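Folding a tailored jacket for a suitcase: sleeves in front or behind?
Posted by Uzma Qureshi in Clothes Care, May
543 views · 9 replies · 2 shares

Uzma Qureshi
My brother is getting married in Prandville and I have one cabin bag for four days. The jacket has to go in it. My mother always folded the sleeves across the front. My husband says they go behind, like a shop shirt. Which is it? I can't carry a suit bag on the coach as well.

Gangadharan Pai
Neither. Turn one shoulder inside out, tuck the other shoulder into it, fold in half lengthways. The lining ends up on the outside and takes the creasing. I did this for years when I was up and down to Urnamham for work.

Meenakshi Kaushik
I've never got on with the inside-out way. The shoulder pads end up squashed one inside the other and mine came out with a dent that took a week on the hanger to drop.

I lay it face up on the bed, bring the sleeves over the front one at a time, and then fold once at the waist over a rolled jumper. Smooth each sleeve before you do the next.
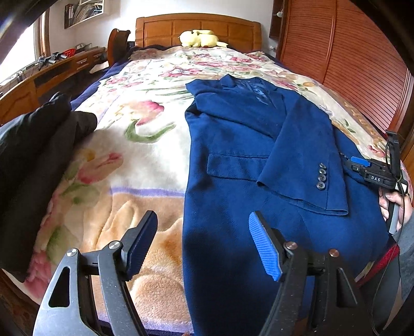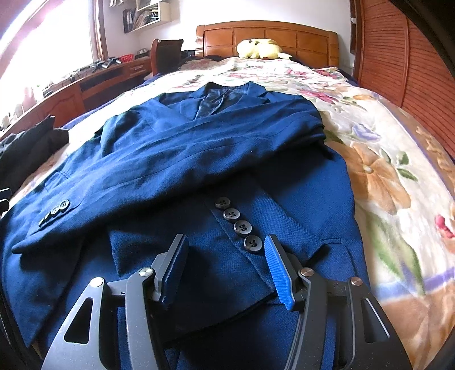 One sleeve over the chest, the other coming down the front, cuff buttons showing on both.

Gangadharan Pai
You'll get a crease right across the upper sleeve doing that. You can see it starting.

Meenakshi Kaushik
Those are soft folds, they steam out. A dent in a pad doesn't.

Adoración Toledo
I worked in alterations and I'd go with Meenakshi for anything with a structured shoulder. For an unlined summer jacket Gangadharan's way is fine. Two things though. Empty the pockets first, and check the flaps are lying flat before you put any weight on them. A flap that has been folded up for a day will keep sticking out, and it shows more than a crease does.

Sharada Arumugam
Does anyone use those Flistard folders? The stiff board ones. I bought one and the jacket slid about inside it.

Adoración Toledo
Only with tissue paper in the fold. Without it they all slide.

Gangadharan Pai
Or just wear it on the coach and hang it on the hook by the window. Everyone forgets that one.

Uzma Qureshi
No hook on that coach, I've been on it before. I tried Meenakshi's way tonight with a jumper in the middle and it fits, with shoes down the side. Will take it out as soon as we get there and hang it in the bathroom — the hotel says there's an iron but I don't trust hotel irons.

Sharada Arumugam
Put a damp tea towel between if you do have to use it.

Last updated in May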